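Bowls, small parts and the bench surface

Sat 6 March

A few readers asked for more detail on how I set up small dishes for sorting, after the post on drawer dividers. I have put off writing it up because most of it is measurement and very little of it is interesting. Still, the notes exist, so I may as well publish them.

The starting point is the surface. I moved from a white top to a flat teal-green one last June. The reason was contrast. White bowls on a white top have no readable rim, and I kept setting things down on the edge. On the green, the rim is obvious from any seat. Pale dishes also stand out well, including cream and light gray ones, which tend to disappear against wood.

The second variable is the bowl itself. I tested two shapes: a plain round bowl and a small egg-shaped dish with one pointed end. They do different jobs. The round bowl holds whatever is being worked with at the moment. The egg-shaped dish is for parts that have to be poured out afterward, and the pointed end serves as a crude spout.

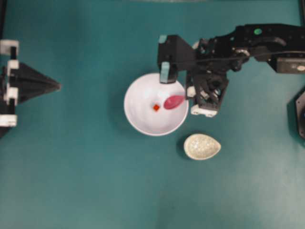

A glossy interior matters more than I expected. Small items slide to the lowest point of a smooth bowl and stay there, so a single little cube or bead can be found without tilting anything. In a matte stoneware bowl the same part will stop halfway up the wall. I had one of those, a Garkow, and it now holds keys.

Spoons are the third item. I use plastic ones, for two reasons. Metal is noisy in a hard bowl, and a metal spoon in a light bowl will shift the balance when left leaning on the rim. A plastic spoon weighs very little. A bright color helps too. Pink is good, orange less so if the parts are also orange or red.

Handle direction should be consistent. I leave the handle pointing away from me and to the right – up and over the rim, never flat across the top. With the scoop resting on the bottom of the bowl, the spoon can be picked up without the bowl moving. If the handle is too short for this, the bowl is too deep for the spoon, and one of them should be changed.

Ketsara Suksawat wrote to ask whether speckled dishes are a problem. They can be. A speckled or glittery finish makes very small parts hard to see, particularly pale ones. I have kept mine because the parts that go in it are strongly colored. For clear beads or white pegs I would use something plain.
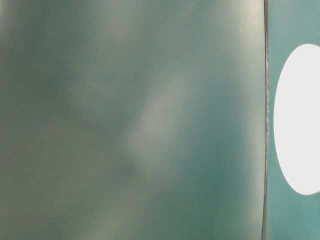

Spacing is the last thing. The dish goes below the bowl and slightly to the right, near enough that the spoon travels a short distance and far enough that a hand can get between the two. I tried 200 mm between centers, and it was more than I needed. Anything dropped on the way had a lot of bare surface to roll across. Closer is better, up to the point where the rims touch.

Counts, for those who asked. The current set of mixed parts is 304 pieces, of which 111 are cubes. The cubes are the easiest to handle because they do not roll. The rest came in a tub from Prerkia with no inventory and a lid that does not close fully.

On cleaning: a damp cloth is enough for the green top. Dust shows on it more than it did on the white, so I wipe it before sorting and again after. The bowls go in the dishwasher. The spoons do not, as the first batch came out warped.

I have yet to try the shallow trays from Flododley. The listed depth looks too small for a spoon, but they stack, and shelf space over the bench is limited. If I buy a pair I will add the measurements to this post.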